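Small cabinets, ribbed doors and the promise of a clear worktop

Posted Jun 25, 2025

I have never trusted the word "storage". People say it as if it were a way of getting rid of things, when all it does is move them somewhere you have to open a door to see. So when the third person in a month told me a little countertop cabinet had changed their kitchen, I did what I usually do, which is scoff, and then go and look at them online until one in the morning.

The sort I mean sits on a table or worktop. Wooden sides, a shelf halfway up, and a see-through ribbed door. You'll have seen them called bread bins, tidy boxes, "display stores" and (my least favourite) "calm cabinets". Gosik does one, Flotuneck does one that looks suspiciously like the Gosik, and there is a shop on Chiu Street that sells something very close to both with no name on it at all.

First complaint: the ribbed door. The selling point is that it hides the mess while letting the light through. Fine, but it hides the mess in the way that a shower screen hides a person. You can still tell there's a lot going on in there. If you own matching jars in pale colours you get a soft blur. If you own what I own, you get a smear of cereal packet. I tried turning the boxes round so the plain side faced out and then couldn't tell the oats from the rice.

Second complaint: the shelf. It goes in at mid-height because that looks right in a catalogue, and it leaves two spaces that are each too short for a bottle of oil. The listing I was reading had 800 reviews, and I read far more of them than was good for me. People either adore the shelf or have taken it out.

Then there's the matter of what ends up in there. I gave mine a fair trial from the middle of May, and I set one rule, that only things used for breakfast could live in it. The rule lasted 5 days. After that came a roll of tape, a candle, the spare keys and an eggcup full of drawing pins. A cabinet with a door is an invitation, and I am weak.

What annoyed me more was the stuff that wouldn't go in. Every house has it. Soft things, odd-shaped things, Christmas things that missed the box going up to the loft in January and now have to be lived with until December. In the end they all go in a bowl. I'd like to see the storage people defeat the bowl. 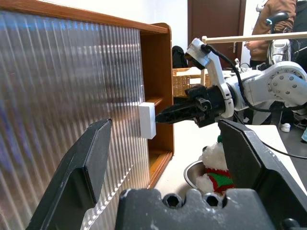
And the bowl costs nothing extra, you already have one. You can see what's in it without a shelf being involved. It gets washed now and then – well, in theory – and when you need it for a salad you are forced to deal with the contents, which is more than any cabinet has ever made me do.

I will say a few things in favour, as I don't want letters. The wood is nice. Warm-coloured wood does cheer up a white table, and the rounded corners are kinder to the elbow than I expected. The bread has kept no better and no worse. I haven't lost the spare keys either, though I suspect that's luck.

Would I buy another? The Nurkberg version has two doors and holds up to 24 tins, if you believe the box. I've measured the gap next to the kettle twice and I'm not saying anything more about it.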